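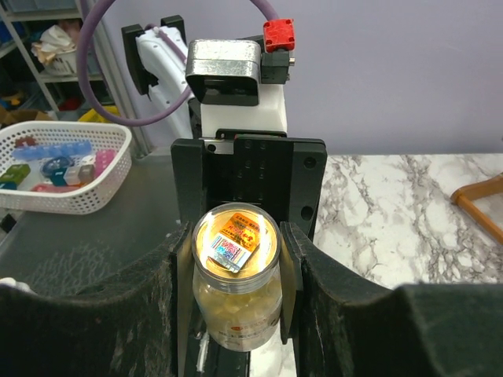
Grindel Community Forum > Local Charities and Giving

Thread: Should the Teshome Hospice Fund have to name its big donors?

fenlark
Posted March 6, 2021

Has everyone read the annual report from the Teshome Hospice Fund yet? I sat down with it last night meaning to skim and ended up reading every page, notes to the accounts and all. It's a cracking year for them and I'm thrilled -- but page 18 has one line that says "anonymous gift, £90,000" and nothing more. No conditions listed, no word on who approved it.

I'm not accusing anyone of anything. I love the hospice, they looked after my aunt beautifully. I'd just like to know what people think. Should a local charity be able to take that much from one person without telling the rest of us who it is?

brackenhill_pete
No problem with it at all. People give quietly for all sorts of reasons. My old boss gave to the lifeboats for years and his own kids only found out at the funeral. If you'd made him put his name on a board he'd have stopped.

Udar_Lane
There's a difference between the public not knowing and the charity not knowing. Do the people running it know who the donor is? If yes, fine by me. If it arrived through a solicitor and they have no idea, I'd be worried.

fenlark
Great question, and the report doesn't say! That's what I'm going to ask.

mopsy71
Oh here we go. Someone does a good thing and within a day there's a thread picking it apart. The new family room is going to be built with that money. Do you want them to give it back?

fenlark
No! I want the family room, I've been going on about the family room to anyone who'll listen. I want them to write two more sentences in the report, that's all.

Harpreet Wong
Hello all, I did the books for a small arts charity until I retired, so this is right up my street. You can accept a gift and keep the name out of print, that's perfectly ordinary. What you'd hope to see is a written policy on large gifts, a check on where the money came from, and a minute showing it was talked over properly and who was in the room. We had a threshold, and anything over it went to a full meeting. We once turned down a cheque from a builder who had a planning application in with half our board. Painful, but I'd do it again tomorrow.

Is there a gifts policy on the Teshome website? I had a good rummage and couldn't find one, but their menus are a bit of a maze.

brackenhill_pete
And how much did turning it down cost you?

Harpreet Wong
A new lighting rig. We borrowed one for the spring show and it was a lovely show anyway.

Udar_Lane
The planning thing is what bothers me. Grulludine Homes have the field behind the hospice, everybody knows that, and the access road goes to the council in April. I'm not saying it's them. I'm saying that if it isn't, a short statement would stop people like me wondering.

mopsy71
You ARE saying it's them though, aren't you.

Udar_Lane
I'm saying I'd like to be told it isn't.

mopsy71
And if they say it isn't Grulludine, you'll ask about the next name, and the next, until there's only one left. That's not anonymous any more. Sorry, but I feel quite strongly about this.

Harpreet Wong
That's a fair point, mopsy. Ruling names out one at a time is a rotten way to do it. Far better to say "we know who the donor is and they have no business interest in our land or our neighbours". That covers the lot.

Eyerusalem Adugna
I go along to the Friends meetings and I can add a little. The gift did come up, around 2 months before the report came out. We were told the chair knew the donor's name and so did the auditor. I don't know if the others on the board did. I asked for the policy and was told it was being rewritten, so that may be why you can't find it, Harpreet.

The open evening is coming up and they always take questions from the floor. Please come! They're a friendly bunch and there's usually cake.

fenlark
This is brilliant, thank you so much. I've drafted something to send in beforehand:

"Please could you tell us whether all board members know the identity of the donor of the £90,000 gift, whether any conditions were attached, and when the new gifts policy will be published?"

Too much? Too stiff?

brackenhill_pete
Bit stiff. Say well done on the year first. They raised £710 on the sponsored walk in pouring rain, some of them were in their eighties.

fenlark
Ha, yes, I was on that walk -- my boots still haven't recovered. Adding it now.

mopsy71
I'd be happier with that version. I still think you should leave the donor alone, but I'll come and listen.

Udar_Lane
Could you put in the bit Harpreet suggested about land and neighbours? Then I'll sign it too.

fenlark
Done, and sent. Will post the reply as soon as I get one.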